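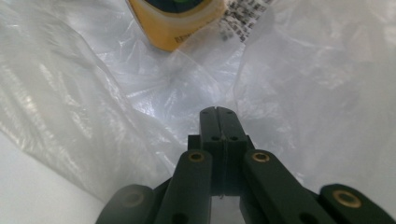
Subject: Re: [pantry-list] Thin bags for the sort

Earlier message, from the Janon Street pantry:

> We're down to our last box of the thin white bags and the
> Gourlay order form lists two kinds now. Does anyone know
> which one we had before? Also, are we still putting
> containers in upright, or on their sides? The last batch
> got here both ways.

The ones you had before are the Latilex, the lighter of the two. You can read a large label through them if you pull the plastic flat, but small print gets lost once the bag is crumpled. The heavier kind costs more and we only use it for cans.

Containers go in upright, lids up, no more than 4 to a bag. Put the label side facing out. If a label has come off, tape it back on before bagging, and don't write on the bag itself because the marker rubs off on everything next to it.

Leave the tops open until the bags have been checked against the sheet. We had to untie a lot of them in February, and most of those bags tore and couldn't be used again.

I have 2 unopened boxes of the Latilex in the Nisard Avenue closet, on the shelf over the paper towels. You can have one. The side door is open until 5 and I'm there most afternoons. Please bring back the tape dispenser if it's still with you.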